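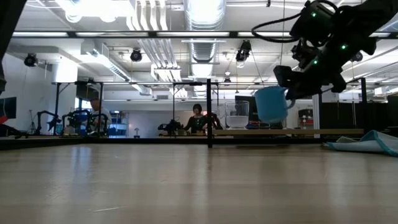 Fault Reviewer, Tabletop Manipulation (fixed term)

Durkness, Tulletti program
On site, full time, day shift
Reports to the safety lead
Start: June

The Tulletti program teaches two-armed robot stations to handle ordinary household things: cups, glasses, jars, towels. Operators guide the arms through a task, the sessions are recorded, and the recordings are used to train a policy that later tries the same task by itself. Durkness has been doing this long enough to have a good-looking success chart, and we are hiring someone who will not take the chart at its word.

Background to the job

In the spring we had a release fault. An arm was holding a drinking glass over the table when the station was stopped by the operator, and the gripper opened. The glass broke on the tabletop and a piece of it reached the operator's forearm. The cut was small and was dealt with at the first aid station. The stop button had done what it was wired to do, in the sense that the arm stopped. Our own written procedure said that a stopped gripper keeps its hold. It had said so since the first version, and as far as we can establish, it was copied from a different setup and never tested on ours.

What bothered us more came afterward. We went back through 494 recorded episodes from the same group of stations and found 80 in which something was dropped, squeezed too hard, knocked over or let go early. Of those 80, only 3 had a fault report. Most of the rest were marked as successes. The operator had picked the cup back up, finished the task and pressed the key for "complete," and the software had no opinion on what happened in between.

An outside firm, Renaud, was brought in to look at it. Their report recommended better awareness among operators. We don't find that persuasive. The operators were aware. They had a form with too many fields and a target to meet by the end of the shift, and the form lost. We have since dropped the per-shift target on the affected stations and cut the form down, and we would like somebody with no stake in the numbers to tell us whether either change made any difference. It may not have.

What you would do

Watch recordings, a lot of them. Each episode comes from more than one camera, and you will often need all of them, because an arm blocks the view at the moment you care about. You decide what happened and when it started, and you write it down in plain sentences. "Gripper closed on handle, mug rotated, operator lowered it to the table and re-gripped" is a good entry. "Minor anomaly" is the kind of entry that got us here.

Spend part of each day on the floor next to the operators. You can't judge a recording of a stop if you have never stood beside one. You will see stations running on all sides of you, usually with people at them, and you will hear things from the people at the controls that no log contains.

Repeat reported faults on purpose, with the safety lead present. For the release fault this means stopping the arm with an object held at different heights and tilts, over and over, with the power cut in different ways. We use plastic cups and towels for most of it now. Glass comes out only when the fault seems to depend on glass.
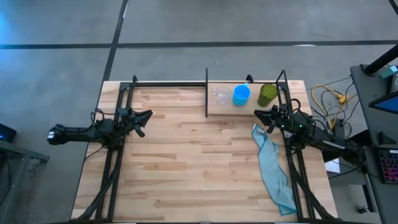

Check the station before each series. Go over the cable routing along the rails, the bolts on the rig, the indicator lights on the arms, the jaw pads, and the floor around the table where people walk. We had a second, duller incident that was put down to software for over a week, and the cause was a cable that had worked itself under tension whenever the arm reached across. A visual check would have caught it on the first morning. The checklist for that visual check existed, and it had been signed.

Maintain the fault log in Hokau, our internal tracker. Be warned that Hokau was built for inventory. It will ask you for a shelf location. We enter a dash. A replacement has been promised and we suggest you plan your work as if it weren't coming.

Say no. The reviewer can take a station out of service without asking anyone, and it stays out until the reviewer or the safety lead puts it back. This is written into the contract, and you should read the clause before you sign. We know that companies like to write such clauses. The last time the right was used by the safety lead, a demonstration was postponed and there was some unhappiness about it, but the station stayed off.

What we don't want

We have interviewed for this position once already and did not fill it. Several applicants told us how excited they were about robots in the home. Fine, but we would have liked one question about the glass. Others proposed to train a model that would find the faults automatically. We have a model that is meant to find the faults. It rated the glass episode as a success with high confidence.

If you think that a drop is harmless when the cup is plastic, this is a poor match. The arm has no idea what it is holding.

What we are looking for

Patience with repetitive footage, and a way of staying honest at the end of an afternoon of it. Tell us what your way is.

Experience in a job where you had to report that something failed and the people around you would have liked to hear otherwise. Lab technicians, line inspectors, kitchen managers, theater riggers and claims adjusters have all done this kind of work. A degree in robotics is welcome and won't move you up the list.

Clear written English. Short sentences are fine.

Normal or corrected close vision, for checking jaw pads and connectors. You should be comfortable standing for part of the day and bending to floor level. If you need an adjustment to either, ask, and we will look at the actual station with you.

No programming is required. If you can write a small script to sort timestamps, you will probably end up doing it.

Terms

The contract is for 2 years. We would prefer to call it permanent and can't, as the funding for the Tulletti program is reviewed at the end of that period, and we won't pretend to know the result. Pay is at the same grade as a senior operator. It was first advertised one grade lower, and we think that was part of the reason the first round went the way it did.

There is no bonus tied to the number of faults found, and none tied to a falling number of faults either. We have seen what both of those do.

Safety glasses and cut-resistant sleeves are supplied. Sleeves are required at any station with glass on the table, and that includes visitors and management. Hair tied back, no lanyards within reach of the arms. Remote work is possible for the viewing part once you have finished the first three months on the floor - before that, no.

How to apply

Send us a resume and one page about a fault you found. It can come from any job, or from home. Tell us how you noticed it, who you told, and what they did. If they did nothing, say so. We would sooner read about a leaking dishwasher described properly than about a large incident described with adjectives.

Applicants on the short list will be invited for a paid half day. You will be given a set of episodes, all of them marked as successes, and asked to go through them in your own time and write up what you see. Some of them really are successes. Afterward you'll have an hour on the floor with an operator, with no manager in earshot, and you can ask whatever you like. We recommend asking how long the fault form takes to fill in.

Please apply through the Durkness careers page and put "Fault Reviewer" in the subject field. Questions about the release fault are welcome before you apply, and the internal report will be sent to anyone on the short list, along with the Renaud report so that you can compare them. Names of operators have been removed from both. Applications are read as they come in, and the listing will be taken down when the position is filled.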